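Last updated: August, 8 a.m.
2 min read

Pistden food pantry stretches its evening hours

Neighbors in Pistden who get off work late will be glad to hear that the Adams Street pantry is staying open until 8 p.m. all through August — a change folks have been asking for, kindly and often, since spring. It served 53 households last month, and Bezawit Alemayehu hopes to welcome 80 now. Canned goods are always appreciated!
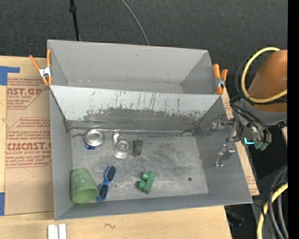 Hagos Negash wrote in to ask whether the later hours might last into the fall, as his shift doesn't end until seven.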